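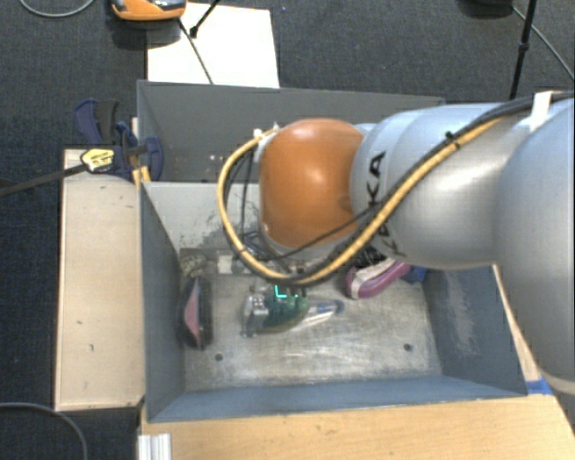 Re: Reach truck tyres wearing flat on one side

5 minute read
Print this page | E-mail this page

28/04/2018

Hi all,

Been meaning to answer this one for a while, and I've finally got a cup of tea and a quiet half hour. Here's the original again for anyone who joined recently:

> We run three reach trucks out of the Flutden depot and the drive tyre
> on the newest one keeps going flat on one side. We've had two changed
> since March. The dealer says it's the floor, the floor people say it's
> the drivers, and the drivers say it's the truck. The other two trucks
> on the same aisles are fine. Load wheels look normal on all three. Has
> anyone had this, and what did you end up doing? I'd like to know before
> I pay for a third tyre.
>
> Also, does anybody still use the harder compound in a chilled store?
> We've been told it slips.

We had the very same thing at Rilberg a few years back and I went round in circles with it (so did the truck, ha). First thing I'd ask is where that truck gets parked on charge. Ours was the one that lived on the end bay, right beside the dock leveller, and it sat there all weekend with the mast back and a full battery in it. Polyurethane will take a set if you leave it long enough on one spot, and once there's a little flat there the braking finds it every time and makes it bigger. You can hear it, a sort of thump-thump when it's rolling slowly with the horn and the radio off.

Second thing is the braking settings. A new truck often arrives with the release braking wound right up, so the moment a driver lifts off the pedal the drive wheel grabs. Lovely on a demo, hard on rubber. Get your service tech to plug in and read out the numbers on all three trucks side by side. On ours the new one was set at 100 per cent and the two older ones were well down from there. We brought it back a bit at a time until the drivers stopped grumbling -- they'd all got used to the sharp stop and didn't like it going soft on them at first. Do tell them before you change it! I didn't, and I heard about it.

Then have a look at the tyre itself. Ours had a dark shiny patch with fine cracks at the edges, and the Tokisell fitter said that was heat from skidding. A chunk missing is more likely a bolt head or a bit of pallet.

On the chilled store question, we do run the harder compound in ours and yes, it slips if there's any moisture by the door curtain. We went to a grooved one for that truck and kept the smooth for the dry aisles. It costs a bit more and wears quicker, but I'd sooner buy tyres than racking uprights. Choi will press them on while you wait if you bring the wheel in, and they'll do it with 20 minutes' notice if the press is free.

One more thing, check the hour meter when the next one goes on and write it on the wheel in paint pen. We got 700 hours out of the worst one and 1689 out of the one after the settings were changed, same truck, same aisles. I wouldn't pay for a third until somebody's read those settings out for you.

Let us know how you get on, and what the dealer says about the braking.

Cheers from Rilberg

Recent on this list:
- Battery watering, who does yours?
- Side shift creeping when cold
- Blue spotlights on counterbalance trucks
- Wanted: second-hand drum clamp
- Fork wear callipers, which ones?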